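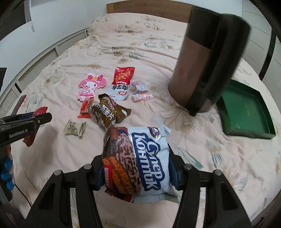 Gastura Robotics Club - pre-session safety check, hand-held grippers
Inspector: Marjorie Dunmore
Date: 27 November 2024
Task: snack sorting, bed surface
Units: Gukeo and Dewan, one operator each

1. Finger bolts seated, no play at the base
PASS. Dewan outer bolt took a slight turn. Recheck at session 5.

2. Finger frames free of cracks at the cut-outs
PASS both units.

3. Grip pads clean and bonded
PASS with comment. Gukeo left pad lifting at the lower corner. Re-glue before next use. Do not trim.

4. Cables clear of jaws and operator's feet
FAIL, corrected. Slack was running under the operator's elbow. Rerouted and taped.

5. Closing force within club limit (200 g on the Olex scale)
PASS. Test on a sealed packet, not on a finger.

6. Work surface
PASS with comment. Duvet is soft and heavy items roll toward the middle. Thermos must be empty for all runs - confirmed with both operators.

7. Packets intact, no leaks or crumbs
PASS. Split packets go in the waste bag, not back in the set.
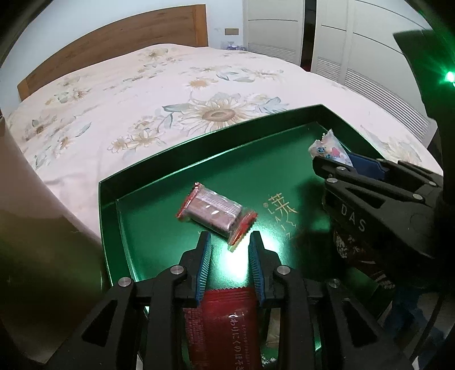
Item 8: both grippers at the green tray, red packet held between the blue pads.

8. Spacing with two grippers at one tray
COMMENT. Jaws come close at the far corner. One operator calls "in", the other holds until "out". Add to the briefing sheet.

9. Status light on before recording
PASS.

10. Operator breaks
Log shows 34 minutes without a stop. Limit is 20. Wrist strain was reported last term, so the timer goes back on.

Open actions: 2 (pad re-glue, briefing sheet). Cleared for use once the pad is done. M.D.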